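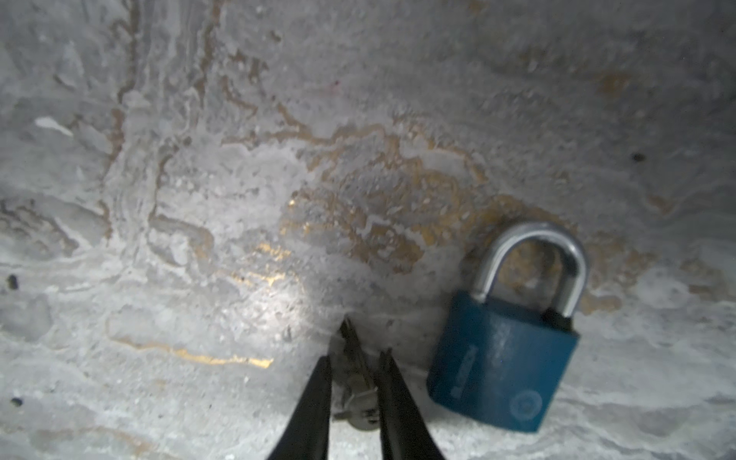 I spent a very happy morning in Lorkthorpe last week with the small group at Purnent who are trying to teach robot arms to handle padlocks and keys, and I came away with more to report than I'd planned (and a strong urge to go and practise with my own shed key).

The news first. Myung-ja Do and Yuzhen Ye have finished the first full round of trials of their method, which they've named Gredosora, and it managed 204 of 225 attempts at getting a key into a lock. Their older method, tried the same number of times on the same locks, was well behind — Yuzhen pulled a face when I asked for the exact score, so I'll wait for the write-up.

What's new is the way the practice material is chosen. A person steers the arms through the job, over and over, and the software learns from those recordings. The old way was to feed it everything. Gredosora goes looking for the moments where the key is a hair's breadth from the keyway, and gives those far more weight than the long, easy journeys across the table. Myung-ja compared it to learning a piano piece by going back over the two awkward bars, and I thought that was spot on!

They recorded 400 runs in all, with brass and blue locks and keys that are annoyingly small. I had a go at steering myself and was hopeless. You move your hand, the gripper moves, and somehow the key is pointing at the ceiling.
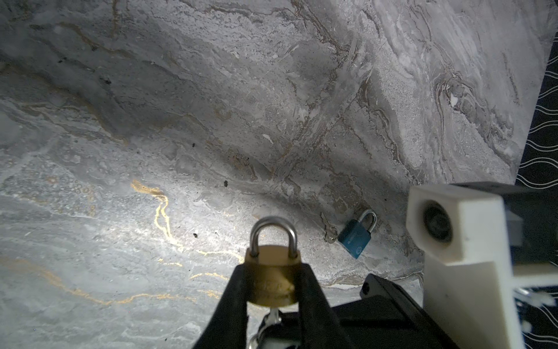
Does the method need a special camera or a costly sensor to find the keyway? It works from ordinary colour pictures alone, and the group say the gain comes from how the recordings are weighted during training.

Dae-han Kwon looks after the trials and is the cautious one of the three. He pointed out that nearly all the misses came from one cause, a key that had twisted slightly in the grip before it got to the lock. The software carries on as if the key were straight, pushes, and gets nowhere. He'd like it to notice and start again, and he thinks that's a harder problem than the one they've just made headway on. He also told me they've only tried a handful of lock types, so please don't picture a robot letting itself into your house just yet.

I rang Britta Dreßler afterwards, as she works on similar things elsewhere and had no part in this. She liked the idea a lot, but she'd want to see it tried on plugs and screw lids before getting too excited, and she asked how it copes when the lighting changes. Fair question — I passed it on, and Yuzhen said a set of 20 runs under different lamps is next on the list.

The write-up should be out in April, with the recordings to follow once they've been tidied. 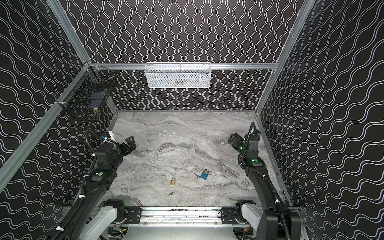 Going along to see it

Purnent is holding an open afternoon in April, and Apolline Guérin is taking names at the front desk. The date hasn't been fixed yet. I've put mine down already, and I'm hoping for another go at the controls.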